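Prastura to drop dealing charge on small share orders

Prastura will stop charging its dealing fee on orders of up to 40 shares from Fri 12 April, the online broker has told customers by email. Larger orders will still cost £10 each, and the charge for transferring a portfolio to another firm stays as it is.

The change covers shares listed in London only. Funds and overseas shares are left out, and so are orders placed by phone. Customers who split a larger order into several small ones on the same day will be charged once, at the full rate.
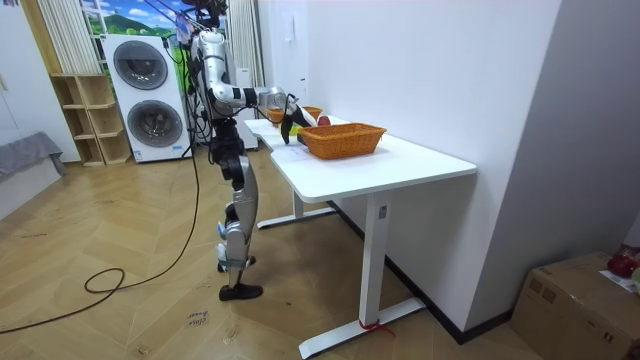
A reader in Videmwood wrote that the free limit would do little for anyone buying low-priced shares, where 40 of them might come to less than the old fee. She said she would sooner see a limit set in pounds, as Dalisay has done with its own accounts.

Dalisay waives its fee on orders below £1,041. Emlow, the third broker with an office in the town, charges a flat monthly sum and has no plans to change it.

Prastura said it would look at the limit again in August. Orders already waiting to be filled when the new terms start will be charged under the old ones.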